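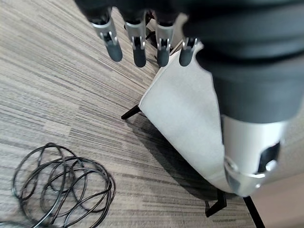
PREVIMDALE SERVICE MEMBERS' FUND OPENS FAMILY GRANTS FOR JANUARY

Hi everyone, Amancay Herrera here, I run the press desk at the Previmdale Service Members' Fund, and I get to share some good news for once! Most of what I send out from this desk is sad. We write to families after a death on duty, we put out the notice, we help with the funeral, and then I go home and don't feel much like cooking. So I've been looking forward to this one all week.

Starting in January, the Fund will pay a monthly grant to the families of soldiers and civilian staff from the Cisternas garrison who were killed or badly hurt while serving. There are 226 families on our list right now. Every one of them will get a letter from us (a real one, on paper, signed by hand) with the name and phone number of a caseworker who will stay with them for as long as the grant runs.

That last part matters a lot to me. Under the old setup, a widow or a dad or a grandmother raising the kids had to fill out one form for housing, another for school costs and another for medical bills, and each went to a different office. I sat with one mother last spring who had told the story of her son's death to 5 different people before anyone wrote down her bank details. She was so polite about it too. I still think about her.

Now there's one form. It's 2 pages long. You can fill it out at our office in Bosance, do it over the phone, or have a caseworker come to your kitchen table, and partners who weren't married are covered the same way as spouses. We fought hard for that, and I want to thank our chairman, Prys Lougher, who kept bringing it up at meeting after meeting until it passed.

Prys asked me to include a few words from him, so here they are: "These families gave up somebody they loved. The least we can do is pick up the phone when they call, and know who they are when they do."

Renato Daza, who heads the casework team, wanted me to mention timing. Once the form is in, you should have an answer within 14 days. If something is missing, your caseworker will call you - please don't start over with a new form, it only slows things down. And if you've moved since you last heard from us, let us know the new address before the letters go out.

A few people have asked me whether the grant affects a military pension. It doesn't. It's paid on top, and you don't have to report it to the garrison pay office. Parents can apply as well as partners, and so can anyone over 18 who is raising a fallen member's children.

We're also holding an open evening at the Bosance office in January, starting at 6 p.m. Come with questions, come with paperwork, or just come for the coffee and sit with people who get it. Bautista Retamal will be there to help with school costs, and Wenceslao Aravena is bringing the memorial book so that families can check how names are spelled before the new pages are printed. Kids are very welcome (there will be cake, I've already ordered it!).

Reporters who'd like to come along, please get in touch with me first. Some families are happy to talk and some really aren't, and I'd like to sort that out ahead of time so no one gets a microphone they didn't ask for.

Media contact: Amancay Herrera, Press Desk, Previmdale Service Members' Fund, Bosance office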